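Search products Search
All departments
Search within results

May
By Eduard Zeman

Holtonar Necklace Untangling and Storage Roll, item 3175

Most jewellery rolls are sold on the promise that your chains will never tangle again. I don't believe that, and I've been selling the things long enough to have had plenty of them sent back. Chains tangle. Fine ones tangle if you look away. What a decent roll can do is keep one chain from getting at the next, and the Holtonar does that better than the Wikalberg roll we used to stock, which had a lovely lining and clasps that let go if you carried it upright.

The Holtonar is a flat cotton roll with a row of narrow sleeves down the middle, a padded bar for rings and 2 zipped pockets at the ends. Each sleeve takes a single chain, with the clasp left poking out at the top and held under a press stud. The makers say it takes "your whole collection". It won't, unless your collection is small. Chunky beads make the roll bulge and then the tie won't reach round it. Keep those in a box.

The leaflet also talks up an "anti-tarnish" lining. I asked the supplier what was in it and got the leaflet back. My own test was a silver chain in the roll and a similar one in a kitchen drawer, left over the winter, and I couldn't tell them apart in spring. Treat the lining as a soft cloth. If tarnish is your worry, a small zip bag with the air pressed out costs next to nothing.

Before you put anything in, get it all out and spread it over something flat and soft. A made bed is as good as any jeweller's bench, and a dropped earring doesn't roll far on a sheet.

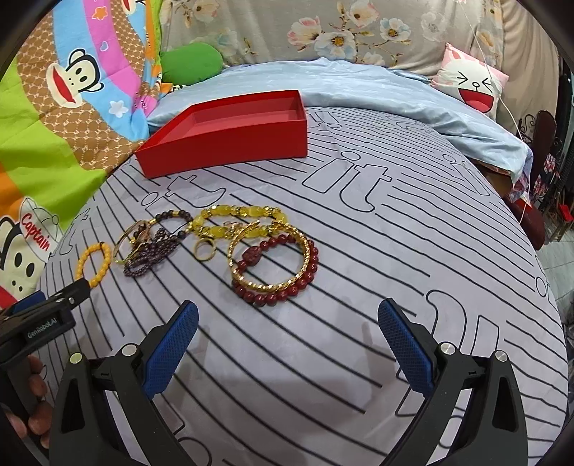
Jewellery laid out on a striped sheet.

Sort out the knots first. Undo every clasp, lay the knot flat and loosen it from the middle with two pins. Pulling the ends makes it worse. Some people swear by baby powder or a drop of oil. Powder helps a bit on plain metal chains and makes a mess of everything else, and I'd keep both well away from pearls.

Alžběta Koubek, who handles our returns, would like me to add that the ring bar unclips at one end only. Several have come back "broken" because somebody tugged at the wrong end. The one that opens has a loop of grey ribbon on it. It ought to say so on the label and it doesn't.

Sizes and care

Open, the roll is 208 mm wide, so it fits most bedside drawers, but measure yours. Sponge clean only. The label says machine washable at a low heat, and the one I washed came out with the padding in a lump. Colours are navy and a beige the makers call Villanueva Sand. The beige marks easily.

The box says "since 1994". That's the firm, and this roll is a much newer design.

Would I buy it? For travelling with a few fine chains, yes. For a dressing table, the Prakden tray is cheaper and you can see what you own. It's no use in a suitcase, though, as there isn't a lid.

Unused rolls can be returned in their box. We can't take back any that have had earrings pushed through the lining, so please use the pockets for those.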